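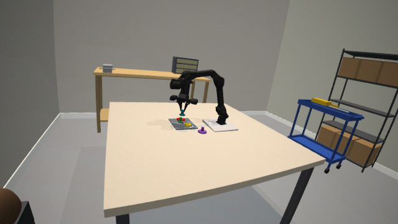
Bijan Farahani wrote under my last post that any hardware wallet costing more than a decent dinner is a waste if you only hold a little Bitcoin. Fair enough, Bijan, and I used to say the same thing! But then I bought the Stito anyway, and I've been using it since February, so let me tell you how it's gone.

First, where I'm coming from. I'm not a trader. I put a bit of money into coins every month, mostly Bitcoin with some Ethereum on the side, and for years I left all of it sitting on Fultov because it was easy. Then Fultov froze withdrawals for 20 hours (a "maintenance window," they called it) and I spent the whole time refreshing my phone like an idiot. I ordered the Stito that same night. It cost me $84 with shipping.

Setup was pretty painless. You plug it in, pick a PIN, and write down your recovery words on the little card they give you. The card is flimsy and the lines are way too close together, so I ended up copying everything onto a proper index card in block letters. Then it makes you confirm every single word by scrolling through the alphabet with two tiny buttons, and wow, that gets old. Bring coffee.

Once you're past that, daily use is good. The screen is small but sharp, and it shows the whole receiving address, which my old one from Hanwood didn't do (it cut off the middle, and I never liked that). Sending coins takes me under a minute. I always do a small test amount first — call me paranoid — and every one has landed where it should.

The desktop app is where I get grumpy. It's slow to open, it forgets my currency setting after updates, and the fee slider just says low, medium and high with no numbers next to it. I want to see what I'm paying before I click! There's an advanced view hidden under settings, three menus deep, and that fixes it, but why is it hidden?

Coin support is fine for me and might not be for you. They list 200 coins, and the big ones all work. My brother-in-law has a pile of Ghauri tokens and those aren't supported at all, so he's stuck with a phone wallet for now. Check the list before you order.

Support answered my one email in two days, politely, with a real fix for the USB problem I was having (bad cable, my own fault).

So, Bijan, would I tell you to get one? If you've got fifty bucks in Bitcoin, no, keep your dinner money. For me, with everything I've put in over the years, $84 felt okay, and I sleep better. I'd give it four stars out of five, and they can have the last one when they fix that fee slider.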